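The Weight of a Stamp
At Clilside College, a student project takes up one of the oldest tasks in the office

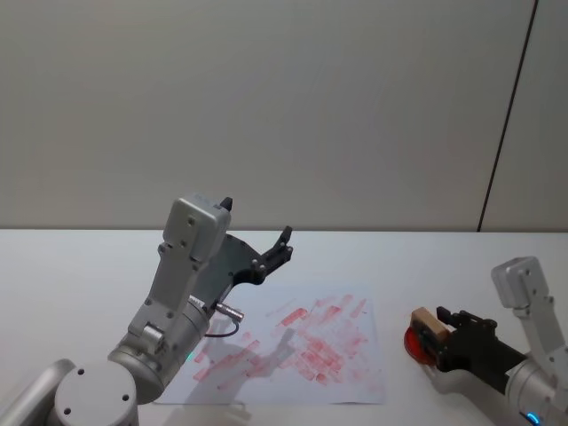 The two-arm station at Clilside, with a stamp held in the right gripper and a sheet of practice impressions on the table.

Home | Features | Campus | Student Work | Archive | Subscribe

The second-year automation course at Clilside College has always ended with a project chosen by the students themselves. In past years the groups have sorted bolts, folded napkins and poured measured amounts of rice. The current group asked to be allowed to stamp paper.

The request was received with some doubt. Stamping a form is work that a new clerk learns in a morning, and the department had expected a more ambitious proposal. The instructor in charge of the course, Gwion Cadwaladr, approved it on the condition that the students keep a full written record of every session and publish their failures along with their successes.

"A person pressing a stamp makes many small corrections without thinking of them," Mr. Cadwaladr said. "The students had to put each of those corrections into words before they could ask a machine to make them."

The difficulty lies mostly in pressure and angle. A stamp that meets the paper at a tilt prints along one side and leaves the other side pale. A stamp that moves sideways during contact leaves a smear. The wooden handle offers its own trouble, as a small shift in the grip changes the direction of the pad by an amount that is hard to see and easy to read on the page.

Practice sheets are accordingly a poor advertisement for the project. Red marks lie over one another at every angle, many of them smudged, with dark patches where the impressions crowd together and faint streaks farther out. The students regard these sheets as their most useful documents. Each is dated on the back and filed, and the file is consulted before any change is made to the settings.

By the end of the spring term the group had recorded 3,415 impressions. Of the first 1,000, the students judged 277 to be fit for use on an office form. They applied a strict standard, agreed upon in advance: the full outline of the stamp must be present, and there must be no doubling of the edge. An impression that failed on either point was marked down, however close it came.

The course is taught in the Villey Building, in a room shared with the drafting classes. Students work in pairs. One operates the station and the other keeps the log, and the two change places after every 10 sheets. The arrangement was adopted from an earlier course at the Trindade workshop, where Mr. Cadwaladr taught before he came to Clilside, and it has proved popular with students who arrived with little experience of either programming or record keeping.

Attention has now turned to the paper itself. A sheet that is pressed near its edge tends to slide, and the students are divided on how this should be handled. One party favors using the second arm to hold the sheet in place. The other would prefer a change in the path of the stamp, so that it comes down and lifts away without any sideways pull. Both methods are to be tested this term, and the results will be entered in the same log.

The group will present its work in November at the Plallard Student Exhibition, where visitors will be invited to bring a blank card to the table and have it stamped. The practice sheets will be shown in order on the wall behind the station, beginning with the first. Copies of the project log may be requested from the department office in the Villey Building.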